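Search the forum Search term Go

Study Abroad > Before You Leave > Keeping a journal for credit

Last updated 4th June

14 replies | 1,261 views | 3 shares

kane_paewai
I leave for a semester at Holby in January and my home department will give me two credits for a travel journal. The handout is one page. It says 600 words a week, "reflective," and that it has to be turned in as a single document at the end. Has anyone done this? I want to know if they read it closely and if handwriting is allowed. I've kept a diary since middle school and I think better on paper.

doina_a
I did it two years ago, different department. Handwriting was fine while I was there but I had to type the whole thing before they would grade it. That took most of my winter break. If you write on paper, type it up every couple of weeks. My notebook was a Pledetti with the thin paper and the ink came through, so I could only use one side of each page.

Also, 600 a week is an average. I had one week at 400 and one that ran to 991 and I got no comment on either.

vegamarin
I'd argue against doing it for credit at all. Once you know a professor will read it you start leaving things out. Mine is all museums and train stations. There's nothing in it about the roommate I didn't get along with or the month I was homesick, and that's what I'd want to read now.

kane_paewai
Couldn't you keep two? One for class and one for yourself.

vegamarin
I tried. The private one stopped in week three. After you've written up the weekend once you don't want to do it again.

M. Escobar
I disagree with Vega on this. I would have written nothing without the deadline. I had big plans for a journal on my first trip and came home with four entries, all from the first week. The second time it was for a grade and I have the full semester. It's a bit stiff in places but I have it, and I can look up what I ate in Bikcombe and what the landlady said about the boiler.
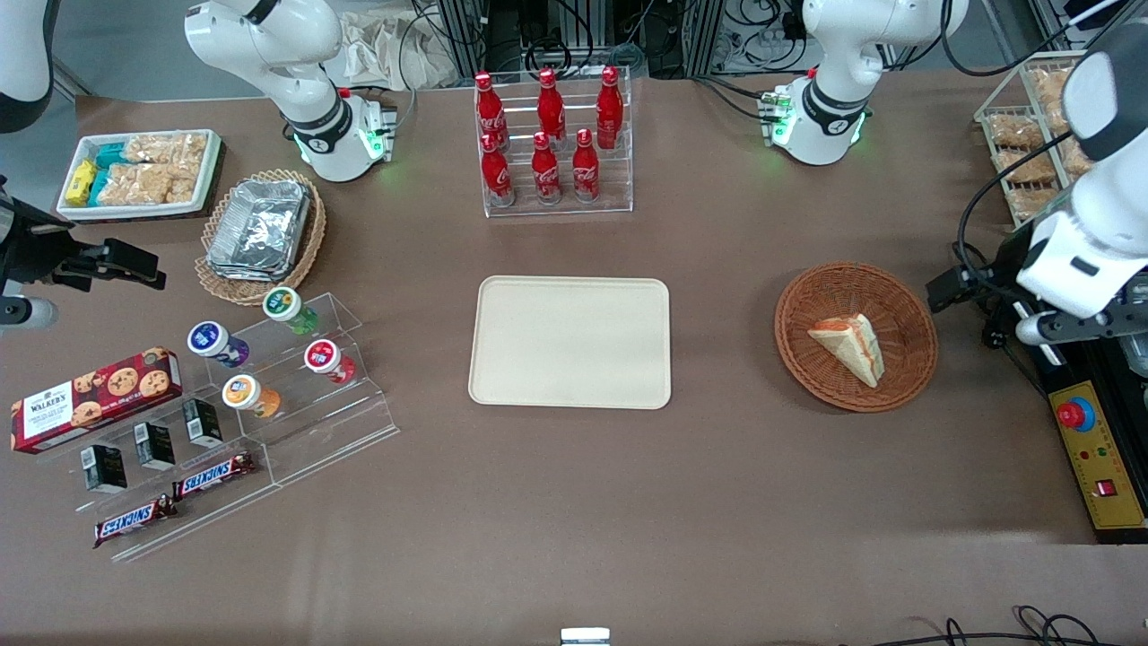 The other thing I'd say is to write down prices. It feels dull when you're doing it. Bus fare, a sandwich, what the laundry cost. Those are the lines I go back to. I'd also write down names while you still remember them, including people you only met once on a train.

doina_a
Agree on names. I have "the tall guy from the hostel" all through October and no idea which one that is.

cayetano.nieto
On whether they read it closely: at my school the grader read the first few weeks and the last few. You could tell from the marks. I wouldn't count on that, though. A friend in the same program got a question about a sentence in the middle of hers.

"Reflective" on those handouts usually means they don't want a list of where you went. Pick one thing that happened and stay with it. My best entry was on waiting for a bus that had been canceled. My worst was the one where I covered three cities in a weekend.

vegamarin
Three cities in a weekend would be a bad entry for credit or not.

cayetano.nieto
Yes. It wasn't a good weekend either.

kane_paewai
Thanks, this helps. I think I'll go for the credit, write by hand and type on Sunday nights. Is it worth bringing a laptop just for that or are there computers at Holby?

M. Escobar
Bring it. The library there has computers but it closed early when I went, and you'll need the laptop for your other classes anyway. Email yourself a copy each time. I knew someone who left a bag on the Lorente ferry with everything in it.

doina_a
Did they get it back?

M. Escobar
The bag, yes, after nine days. The notebook had been in the side pocket and it wasn't there anymore.

vegamarin
Still think you should skip the credit. But if you do it, put one thing in every week that you'd rather not have graded. You can cut it when you type.

kane_paewai
That I can do. I'll ask the department if the typed copy has to match the notebook.

Comments (14) Share (3)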